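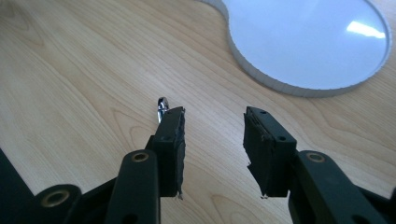
## 4. Care of Wooden Table Surfaces

This section applies to all Stallico dining and work tables with a light wood top. Tables in the Dornow series have a painted top and are covered in Section 5.

### 4.1 First cleaning

1. Remove all packing film and tape. Do not use a blade on the tabletop.
2. Wipe the surface with a soft, dry cloth, following the direction of the grain.
3. Wipe again with a cloth dampened in plain water. Wring the cloth out fully before use.
4. Dry the surface at once with a clean cloth.
5. Wait 44 hours before placing rubber feet, vinyl mats, or potted plants on the table.

**Note:** Variation in grain and color is natural and is not covered by the warranty.

### 4.2 Applying care oil

Oil the top once a year, preferably in January, when indoor air is dry. Use Kimen care oil, part no. 427.

1. Clear the table and clean it as described in 4.1.
2. Pour a small amount of oil onto a lint-free cloth. Do not pour oil directly onto the wood.
3. Apply a thin, even coat.
4. Remove any excess after 70 minutes.
5. Leave the table unused overnight.

**CAUTION:** Oil-soaked cloths can ignite without a flame. Place used cloths in water in a closed metal container before disposal.

### 4.3 Scratches and dents

Light scratches may be treated with repair kit 351. Deeper damage should be reported to the service desk, attention Lesia Zhuravel, with the serial number from the label under the tabletop.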